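Renting a flat in March, kitchen has no drawers
Posted in: Small Spaces 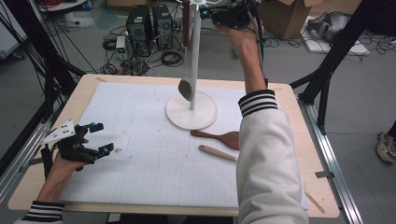

lpolitis
Moving into a unit with 2 cupboards and no drawers at all. Lease says no screws in the walls without written approval. Where does everyone keep their cooking spoons and spatulas? Bench is 132 cm long including the sink.

givura_dan
Crock next to the stove. Cost me 12 dollars at the op shop and it holds everything.

Tokarz K
Crocks collect grease and crumbs in the bottom. I'd hang them. Less to wash.

givura_dan
Mine goes in the dishwasher once a fortnight. Hanging stuff gets greasy too, it's right over the pan.

Tokarz K
Only if you put it over the pan. Mine is beside the kettle.

notburga_z
Ask the agent about the screws first. Ours said yes to a rail by email the same arvo, as long as we patch and paint when we leave.

lpolitis
Emailed them. Does anyone use the adhesive hooks?

notburga_z
On tiles, fine. On painted plaster they took the colour off and we lost 100 dollars of bond.

lpolitis
It's painted plaster. Crock for now then, until the agent replies.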